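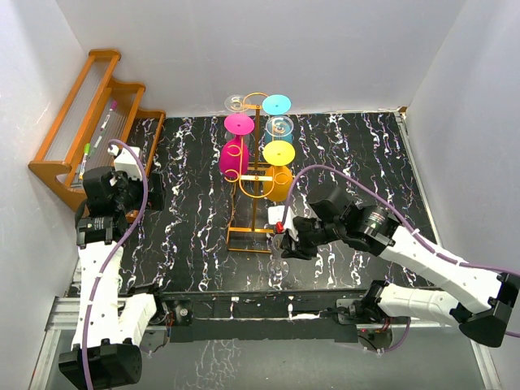
Right gripper lets go of the glass when the wrist rolls over near the rack

Posted by Lucero Echeverri in Arms and Grippers

I have a two-arm tabletop setup and the job is hanging wine glasses upside down on a metal rack. The left arm is fine. The right arm has started letting go of the glass partway through, and I would like to fix it before I break any more.

The right arm picks up a glass, lifts it, turns it over and brings it in to the rack. Somewhere in the turn, or just after it, the gripper goes limp. It doesn't open like it got an open command. The fingers lose their force, the glass slides, and the rest of the arm keeps following the path with nothing in its hand. A second or so later the gripper motor answers again. Nothing stops and there is no alarm.

It ran fine through November on the same program. The first drop was a clear glass that hit the front rail and broke. Last night it happened 2 times in 40 minutes, both on the right arm.

Things I have tried:

Replaced the finger pads. No change.
Raised the grip force a little. It got worse, or I imagined that.
Slowed the turn to half speed. Still drops.
Swapped the gripper motor with a spare. Still drops.

The controller is a Davham, secondhand, and I don't have the full manual. The log for the last run shows 1,506 read timeouts on the right bus and almost none on the left. I had been ignoring those because the arm moved normally.

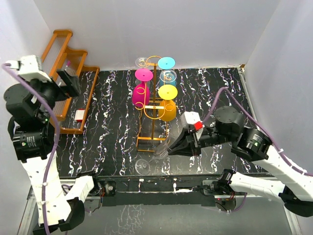
My other worry is safety. I have been reaching in to catch glasses when I see one start to slip, and then the gripper comes back on and closes. It pinched my thumb once, not badly. Is there a setting to keep it off after a fault?

Posted by Atif Bugti

Had the same thing. It's grip force. Clear glasses are slippery, turn it up until it stops dropping. Rubber bands on the fingers also work.

Comment from Lucero Echeverri: I did turn it up, see my post. It also drops the colored ones.

Posted by Farzana Baloch
Marked as accepted

Please don't turn the force up any more. A gripper that goes limp and then comes back is losing power or losing the bus. Your timeouts point the same way, and you have already ruled out the motor by swapping it.

I would look at the cable to the wrist first. It has to bend every time the wrist rolls, and if the loop is too short it pulls on the connector at one end of the travel. Check it like this.

Power everything off and wait for the lights to go out. Move the wrist by hand through the whole turn and watch the loop. It should never go tight. If it does, undo the last cable tie before the wrist, feed some slack forward and put on a new tie.

Next unplug the connector at the wrist and look at the pins. A pin that has backed out of the housing will still touch most of the time. Tug each wire gently. If one moves, replace the cable. I wouldn't try to crimp the old one again.

Then power up with no glass in the gripper and run only the turn, 8 times, with the log open. Count the timeouts. Swap the left and right cables and do it again. If the timeouts follow the cable, you have your answer. If they stay on the right side, look at the power supply and the bus port.

Raising the force can make it worse. A motor squeezing harder draws more current, and a poor contact drops more voltage when the current goes up. So I don't think you imagined it.

About your thumb: stop catching the glasses. Let them fall on a folded towel until it is fixed. Keep the stop button by your free hand and press it before you reach in, every time. I can't tell you the name of the setting on your controller. Look for a fault option that says "latch" or "hold until reset". Check that it works with a pencil between the fingers before you rely on it.

Comment from Lucero Echeverri: It was the cable. The loop went tight at the end of the turn and one pin had backed out at the wrist end. Put the cable on the left arm and the left arm got the timeouts. New one ordered, and I'm leaving the right arm off until it comes.

Comment from Farzana Baloch: Good. Put the force back where it was before you start again.

Posted by Naheed Bhutto

Adding one thing to the accepted answer. Your program should not carry on after the gripper stops answering. We have ours set so that a few missed reads in a row pause both arms, and someone has to press resume. It is annoying the first day because you find out how many reads you were missing.

I'd also stop both arms and not just the bad one. If one freezes over the rack and the other keeps going, they can hit each other. I lost a wrist bracket that way.

Not sure about the latch setting on a Davham. On mine it was under motor limits, and I had to restart the controller before it took effect.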